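We use cookies to remember your settings. By continuing to browse you agree to this. OK

Six cans on a shelf: a visit with the woman behind Nindix

The shop is on the second floor of an old print works in Zindatberg, and most of what it sells is small: shelf stands, trays, canisters, hooks. The owner started it with her sister, and the two of them still pack every order. She prefers to keep her name out of articles, so it stays out of this one.

We talked at the long table where she tries out arrangements before they go in the catalog. 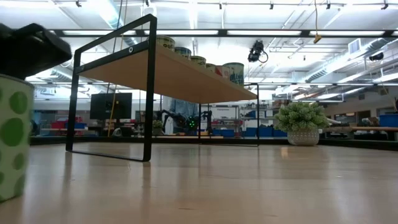
Text and pictures: the Brunet Home desk
June 2012

"People buy a stand like that for the kitchen counter and then put everything on it," she says. "I tell them one row. If you have two rows you forget what's in the back."

The stand has a black metal frame and a wooden board, and she likes cans on it better than jars. A label faces out and you can read it while you stir. She doesn't mind if the labels don't match. Her own shelf at home holds tea, cocoa, two kinds of salt and a can of buttons.

She is stricter about height. "Tall ones at the end. In the middle they look like a missing tooth the other way around."

The stands sell for 40 dollars. The first batch was 100, and she thought it would last a year. It was gone by August. They have now sold almost 2000, many of them to people in Sturoveck, where a cafe put one by the register and customers kept asking.

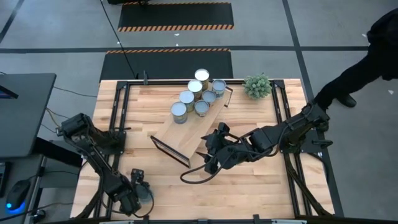
Trays came later. She wanted something for carrying cans from the pantry to the table in one trip, and a plain plank with a wire handle at each end did the job. I asked if things slide off.

"They can. Keep them close together and walk like a normal person."

She sets cans on a tray upright and in a bunch, without lining them up. Rows are for shelves, she says. On a tray you want to get your fingers around any one of them.

For cleaning she uses a damp cloth and then a dry one. Oil goes on the wood twice a year. The wire gets nothing.

Next she wants to make a narrower stand for apartment kitchens. Her sister thinks it will tip. They are still arguing about the legs.

Related
Where to keep the flour
A bread box from Sturoveck
Open shelves, one year on
Small kitchens of Zindatberg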